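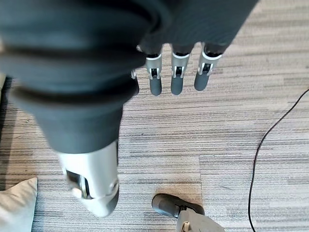
A robot hand over the carpet at Prerkora, where the new floor rules are in use.

Robot teams at Prerkora are working to a new set of house rules this month, covering how machines with hands may be run in rooms where people also walk and sit. The rules took effect in August and apply to every group that shares the building, including the two companies that use it most, Madik and Podora.

The document is short. It has 10 rules on three pages, and it replaces a longer handbook that had grown to 367 separate entries over the years. Vy Cao, who led the rewrite, said the old version had become too long to check against before a morning run.

"People knew the parts they used every day and guessed at the rest," she said. "We wanted something an operator could read through before switching on."

Most of the rules deal with the floor. Cables that cross open carpet have to be routed along a wall or covered before anyone other than the operator enters. A second person must be within reach of the stop button whenever an arm is powered, and that person may not be on the phone or at a keyboard. Work stops at 7 in the evening unless the shift lead has signed for a later finish.

Another rule covers sleeves and soft covers on hands and arms. They must be looked over at the start of each shift for tears, and any cover that has slipped toward a finger joint has to be refitted with the power off. Trí Hà, a shift lead at Podora, said his team had already been doing this but had never written it down.

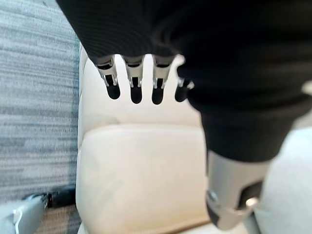 The part of the rules that drew the most comment is the one on contact with furniture and vehicle seats. Under the old handbook, a hand could be lowered toward a seat at any speed the program allowed. Now the last stretch has to be done at the slow setting, and the operator must have a clear view of all the fingers and the surface under them. Pale upholstery like the cream leather of the car seat gets its own line in the rules, as marks from dark fingertips are easy to leave and slow to clean. Fingertips have to be wiped before work on any light-colored seat, and the seat is checked again when the session ends.

Madik had asked for a looser version that would have let experienced operators skip the slow setting. That request was turned down. Cao said the rule may be opened up later if the logs show it is costing too much time – so far she has had over 3 weeks of entries to go through and wants more before deciding.

Hà said the slow setting has added a little to each session, mostly for newer staff. "You get used to it," he said. "The paperwork is what people complain about."

Each session now needs a signed sheet with the operator's name, the second person's name, the start time and anything that was touched by mistake. The sheets are kept at the front desk. A copy of the rules is posted by each door, and visiting teams have to sign one before their equipment is plugged in.

Châu, the smaller site across the street, will move to the same rules once its stop buttons have been replaced.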